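Giving up the second cup

5 Oct 2021

I've been trying to drink less coffee since June, and I thought I'd write down how it's going, mainly so Fatima stops asking me. (Hi Fatima!)

It started with the sleep thing. I was waking at 3 every morning with my head going like a washing machine, and Carmela at work said had I thought about the coffee. Well, no, I hadn't. I'd thought about the mattress, the curtains and next door's boiler, and I'd spent £140 on a pillow from Runwood that smells of hay.

So, first week, down to one cup before noon. Headaches, terrible ones, and I was vile to everybody. Second week was a bit better. By the third I was sleeping until six – six! – and feeling very smug, and then we went to stay at my sister's and I had four in one day and undid the lot.

Tea doesn't count, by the way, I've decided. Percy says it does. Percy can make his own rules.
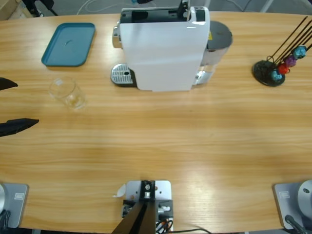 White capsule machine, glass at the ready.

The afternoon is still the hard bit. I've tried barley (no), chicory (sort of) and a walk to the post box, which works best unless it's raining. If you've got a decent decaf to recommend, leave me a comment, and please not the one in the green tin, I've still got most of it.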